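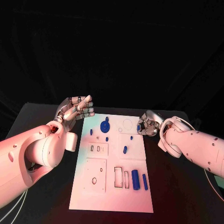

Igor Hubáček wrote to tell me that pegboards taught his daughter patience, and that I ought to leave them alone. He had read my grumble about the Oseck catalogue, where a board and a bag of pegs are sold as "early maths", and he thought I was being mean to a toy.

Perhaps I was. I like pegs. I had a board as a child and spent whole wet afternoons on it, mostly making wonky boats. What I doubt is the long list of benefits now printed on the lid. Focus, planning, number sense, calm, readiness for handwriting. The Datuma set promises most of these before you've got the wrapping off, and the Gashaw one adds confidence. It has 50 pegs in it, so I suppose each peg has a fair bit of work to do.

Putting a peg in a hole is a small, fiddly job. You pinch it near the top, you bring it over, you miss, you tilt it a little and try again. A child who does this often will get better at it. I'm happy to believe that much. Whether she then gets better at buttons is another question, and at fractions another again, and the people selling boards tend to slide from the first to the last without stopping for breath.

I asked Ibsa Tekleab about it, having watched him run a playgroup table for years. He keeps 2 boards out, no pattern cards, and lets the children get on with it. Some fill every hole. Some do one row and wander off. One boy used the pegs as soup for most of July. "They like them or they don't," he said, and went to wipe something up.

The pattern cards are what I mind most. Ernico sells a box that comes with 15 of them, and each tells you which colour goes where. Follow the card and you have a flower. I have seen children anxiously checking a card for a yellow peg when they had plainly wanted to use a red one – and I have seen grown-ups lean over and swap it for them. I don't know what that teaches, but I wouldn't put it on a lid.

Igor says his daughter is patient now. She may well be. She is also nine, and plenty of nine-year-olds are more patient than they were at three, boards or no boards. I wrote back and said so, and asked whether she still had hers. She does, under the bed, with half the pegs gone.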